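Section 4. Rules for the simulated cell (ceiling-mounted arm)

Last updated: March

Read section 3 first. If the scene doesn't load at all, you're in the wrong section, go to Troubleshooting.

Applies to the Plenda table scene and anything built on top of it. The Merkier bench scene has its own rules, don't mix them. House rules these, not a standard. Passing everything below does not clear a program for the real cell at Dreklow, that's a seperate sign-off (section 7).

4.1 Before you open the scene

1. Pull the current scene file. Not the copy on your desktop.
2. Check the units. Metres and radians throughout. Degrees in a joint file will load without complaint and the arm will fold up on itself.
3. Close any other session using the same Kan licence. Two at once and one will stall mid-run, no warning.
4. Set the run name before anything else. Scene, task, your initials. Runs called "test" or "new" get deleted.

Note: don't rename the arm or its mounting plate in the scene tree. Scripts look them up by name.

4.2 Setting the table

1. Load the object list. Don't drag things in by hand for a scored run.
2. Let everything settle before the arm is enabled. Objects come in slightly above the surface and drop.
3. Look for anything sunk into the table or still jittering. Remove it, reload it, settle again.
4. Keep crates and bowls upright and open side up. A tipped crate makes the run void.
5. Leave tall items where the list puts them. Boxes and cans stood next to the target change the approach path more than you'd think.
6. Small items last.
7. Save the layout as a new file. Never over the base layout!

CAUTION: the holes in the table top are modelled for looks only. They do not hold anything. Don't plan a peg or fixture task on this table, use the Merkier bench.

4.3 Limits

Set these in the run file, not on the slider. Slider values are lost on reset.

- Tool speed: low profile for every first run of a new task. Full profile only after 2 clean runs on low.
- Grip force: default for rigid items. Soft profile for fruit, and for anything with thin walls.
- Keep-out zones: ceiling, all walls, cabinet, light panel. All on. If a zone is in your way the path is wrong, not the zone.
- Table clearance: on for travel moves, off for the last part of the descent only.

Remember the arm hangs. Up and down are flipped in the base frame compared with a floor mount, and gravity has to be set to match. Get this wrong and the arm drifts upwards the moment the brakes come off. Commonest fault we see from people coming over from the floor-mounted setup.

4.4 Running a pick

1. Home the arm. Wait for the ready flag.
2. Move to a point straight above the target, gripper open and pointing down. Stop there.
3. Check the clearance round the fingers. Bowl rims and crate edges are the usual trouble.
4. Descend in a straight line. No joint moves below the clearance height.
5. Close, wait for the contact reading, lift straight up.
6. Travel at clearance height. No short cuts across the mugs, handles catch.
7. Place, open, go straight back up. Then home.

Don't nudge an object by hand between steps. If you did, say so in the run notes and mark the run as unscored.

CAUTION: objects passing through each other is a failed run, even if the item ends up in the right place. Same goes for fingers passing through a rim. Cut the time step and try again.

4.5 Repeat runs

Short batch is 384 runs, full batch is 1,000. Short is enough for a path change. Full batch wanted for a new gripper, new object list, or any change to the limits in 4.3.

- Fix the seed and write it down.
- Shuffle object positions, not the objects themselves.
- Keep failed runs. All of them. A batch with the failures taken out can't be used.
- Stop the batch after 6 collisions in a row and look at the log. Something is set wrong, leaving it going just fills the disk.

Lighting stays on the standard ceiling setting unless the task is a camera one. If you change it, note the old value so the next person can put it back.

4.6 What to hand over

1. Run file and layout file, same name.
2. Seed.
3. Full log incl. failures.
4. One still of the layout with the arm over the first target.
5. Anything you switched off, and when you switched it back on.

Send the lot together. Logs turning up on thier own get parked until the rest arrives.

Related sections
Section 3: Installing the scene files
Section 5: Merkier bench, fixtures and pegs
Section 7: Sign-off for the Dreklow cell
Kan licence: freeing a stuck session
Troubleshooting: arm drifts on start-up
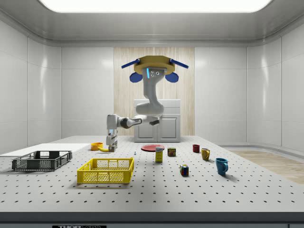
Fig. 4-1. Table layout, gripper over the banana, next to the orange bowl.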